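Como calibrar a mesa de trabalho de um braço impresso em 3D usando só papel e lápis

20/01/2021 — Tutoriais, robótica de bancada 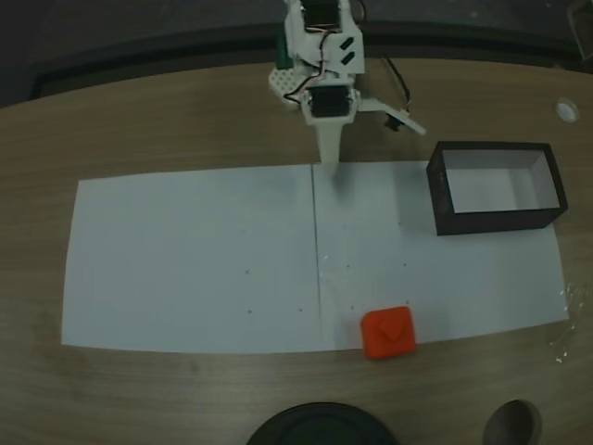

O braço sobre as duas folhas, com os pontos a lápis, o cubo laranja-avermelhado e a caixa preta.

Quem acompanha o blog sabe que passei meses brigando com o Stundus, meu projetinho de pegar um cubo e largar dentro de uma caixa. A parte de aprendizado até que ia bem! O que me matava era comparar um resultado com o outro. Eu treinava, testava, anotava a taxa de acerto, mudava um parâmetro, testava de novo e... o número subia. Só que eu tinha colocado o cubo em lugares mais fáceis na segunda rodada, sem perceber. Aí não vale, né?

A solução que adotei é boba de tão simples: pontos marcados no papel. Vou contar como faço, com os erros que cometi no caminho.

O que você vai precisar

Duas folhas de papel branco do mesmo tamanho
Lápis bem apontado (caneta marca demais, já explico)
Fita transparente
Um cubo pequeno de cor viva
Uma caixa baixa, sem tampa
O braço, montado e com os servos já zerados

Passo 1: forrar a mesa

Coloque as duas folhas lado a lado, encostadas, bem debaixo do braço. Gosto de deixar a emenda na vertical, passando logo abaixo da ponta da garra, porque ela vira meu eixo de referência de graça. Se a emenda e a ponta não batem com o braço em repouso, o zero do servo da base está fora e é melhor arrumar agora.

Prenda as folhas com fita. Use pedaços curtos e alise com a unha! Na primeira versão usei fita demais, ela foi descolando, e eu fiquei um tempão procurando defeito no código quando era o papel que andava.

Passo 2: marcar os pontos

Leve o braço por comando até cada posição que você quer testar, desça a ponta até quase tocar o papel e faça um pontinho a lápis logo abaixo. Repare na ordem: primeiro o braço vai, depois você marca. Eu fazia ao contrário no começo, media com régua, desenhava uma grade linda e descobria que metade dos pontos ficava fora do alcance.

Espalhe as marcas pelas duas folhas, sem simetria. Uma grade perfeita esconde problemas, já que o modelo pode acabar interpolando direitinho entre linhas e colunas e se perder no resto. Deixe também alguns pontos perto da borda de baixo do papel, que no meu caso é onde a coisa desanda.

Sobre o lápis: as marcas precisam ser pequenas o suficiente para a câmera praticamente ignorar. Com caneta grossa, meu modelo aprendeu a ir até a bolinha preta mesmo sem cubo nenhum em cima. Levei uma semana para entender. Uma semana!

Passo 3: fixar a caixa

A caixa fica num lugar só durante toda a bateria de testes. A minha é preta por fora e branca por dentro, e fica no alto da folha da direita, com o lado comprido na horizontal. Ela passa um pouco da borda do papel e não tem problema, desde que você risque de leve os cantos para devolvê-la ao lugar se esbarrar.

Passo 4: gravar as demonstrações

Uso o Zultetti, meu conjunto de scripts, para guardar os ângulos dos servos junto com a imagem. Na primeira coleta séria gravei 879 demonstrações, com o cubo sempre fora dos pontos marcados — os pontos são só para o teste, e misturar as duas coisas estraga tudo. Depois completei até chegar a 1.035, caprichando nas regiões fracas.

Gire o cubo de vez em quando. O meu tem um losango na face de cima, um tom mais escuro que o resto, e isso ajuda a conferir a orientação no vídeo.

Passo 5: avaliar

Agora sim os pontos trabalham. Para cada um, centre o cubo na marca, rode a política, anote se caiu dentro da caixa e repita. Sorteie a ordem, porque os servos esquentam e os últimos pontos da lista sempre pagam o pato.

Na minha última bateria foram 771 tentativas no total (sim, em várias noites), e a taxa de acerto ficou em 86 por cento. O valor isolado diz pouco. O que me interessa é a tabela por ponto, e foi nela que vi que quase todos os erros vinham da parte de baixo, perto da emenda.

Problemas comuns

O braço erra sempre para o mesmo lado: confira a emenda, como no passo 1. Quase sempre é o zero da base.

Acerta de dia e erra de noite: é luz. A sombra do braço cai no papel e muda bastante. Grave demonstrações nas duas condições.

Tremedeira na descida: olhe os fios entre os dois servos. Se estiverem curtos, puxam a junta. Deixe uma folga em arco.

Os scripts de sorteio e a planilha estão na pasta do Stundus, e a versão antiga, Yan, continua lá para quem ainda usa. Se testarem com mais de um objeto, me contem nos comentários — é o que quero tentar em seguida.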